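Ladmont Home Notes
Kitchen: Small Appliances
Updated 27th August

Toaster care and a breakfast corner that works

A two-slot toaster needs very little attention, but it does need some. Most of the trouble people write in about (uneven browning, a burnt smell, bread that sticks) comes down to crumbs or to bread that doesn't sit right in the slot. 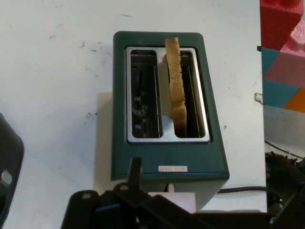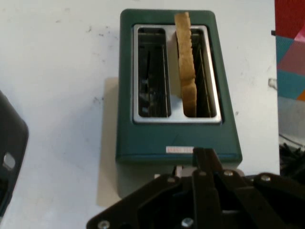

One slice in the right-hand slot, left slot empty.

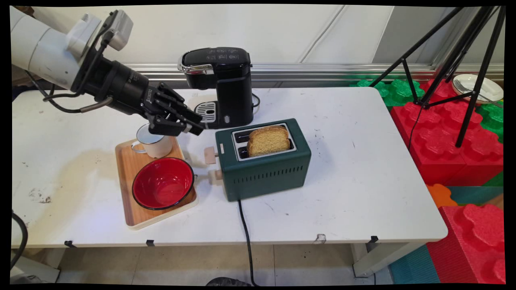 Tamošiūnaitė wrote that her toaster browned one face of a single slice and left the other pale for as long as she had it, and that the manual finally cleared it up: on her model, single slices go in the slot marked for one. Check yours for a mark near the slots or a line in the booklet. If there is none, try the same bread on each side at the same setting and stick with the one that gives the better result.

Crumbs

Unplug the toaster and let it cool for at least 30 minutes. Pull out the crumb tray, empty it, wash it in warm soapy water and dry it completely before it goes back. If the model has no tray, turn the toaster upside down over the sink or a sheet of newspaper and shake gently. A soft, dry pastry brush gets what is left along the edges. Keep the brush off the heating wires, and never put a knife or fork down a slot, plugged in or not.

Once a week is enough for a household that makes toast daily. Raisin bread and anything with seeds will fill the tray faster.

The outside

Wipe painted sides with a damp cloth and a drop of dish soap. Brushed metal looks best if you wipe along the grain and dry it right away. Skip scouring pads on both. Old sticker residue comes off with a little cooking oil left on for 15 minutes, then soap.

Bread that leans

Hand-cut slices are often thicker at one end. Put the thick end down. A slice taller than the slot will stay pale along the top; turn it over for the last part of the cycle, or cut it in half first.

Setting up the corner

Keep the toaster and coffee maker far enough apart that steam and drips stay off the toaster. Leave clear space above, with no cabinet or curtain close by. Cords belong at the back of the counter, away from the front edge where a sleeve or a child can catch them. A tray for the mug and bowl saves trips and can be carried straight to the table.

Next: descaling a single-serve coffee maker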